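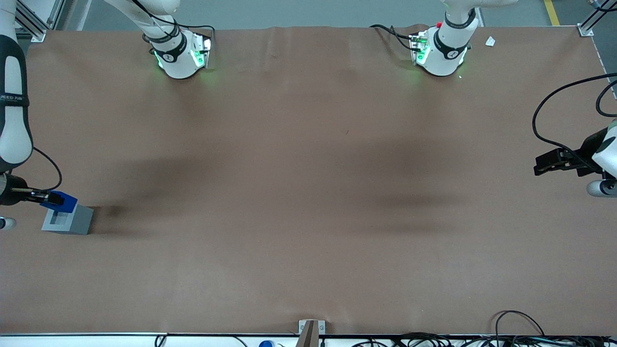 10th March

Glue trials, second batch. Prapai wants a decision on the Zolorden water-based adhesive before the next order goes in. I still don't have one I'd put my name to.

The supplier's sheet says full strength in 40 minutes at room temperature. Whose room? Ours was cold first thing and stuffy by lunch, and I've yet to see a data sheet that was written in a building like this one. Clamped the first lot of beech strips at nine, left them the full 40, then pulled. Two let go along the glue line with hardly any effort. The rest held until the wood tore, which is what we're after, but I can't call it a pass when I don't know what made those two different. Same bottle, same brush, same clamps. Possibly my spreading. Possibly the strips, which Lærke cut from two different boards and then mixed together in one box. Have asked her to mark them next time.

Dagný's view is that it behaves just like the old Floltis glue and we should stop fussing. She may be right. She also said that about the varnish.

Load figures so far: best joint let go at 449 newtons, worst at 225. That's a silly spread for what is supposed to be one product used one way. Arnar took the average and wrote it on the board, which I've rubbed off. An average of two good results and a bad one tells Prapai nothing she can use.
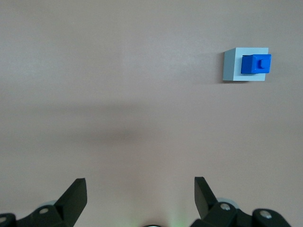 Second lot went in after lunch with a longer clamp time. Left them until just before four. No failures on the glue line, all wood. Encouraging, except that I also wiped the faces down with a damp cloth first, having read somewhere that it helps, so now I've changed two things at once and can't say which one did it. My own fault. Needs repeating with dry faces and the long clamp, then with damp faces and the short one.

Oddur's note from the Kuusisto visit says they get good joints with this glue straight off the sheet. They also keep their shop heated all night. I'd like to see their bad strips before I believe in their good ones. Oddur has promised to ask.

Squeeze-out cleans off with water if caught early. After that it goes rubbery and drags the grain up with it. Ruined one offcut finding that out.

Shelf life: label says up to 2 years unopened and is silent on opened. Have written today's date on the cap of ours.

To do:
Repeat both lots, one change at a time.
Thermometer on the bench, read when clamping and when pulling.
Ask Cloltance if the load cell has been checked lately. The zero wandered twice this morning.
Tell Prapai no answer before the repeats are in, whatever the order deadline is.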